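Kollero issued its first set of rules for simulated arm trials in August, and the office that maintains them agreed to answer questions from Helinis.

"A trial counts only if the starting layout is recorded before the arm moves," the office said. The present rules cover 23 checks - among them the state of the gripper, the placing of parts and the clearance above the table.

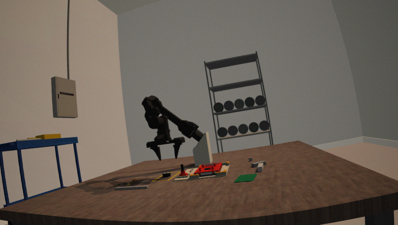
Jenia asked whether a run that breaks one check might still be reported. The office replied that it must be, with the breach noted beside the result. Of 439 runs filed so far, 219 carried such a note.

"We would sooner read a poor result than a missing one," the office said. The next revision will deal with changes of gripper.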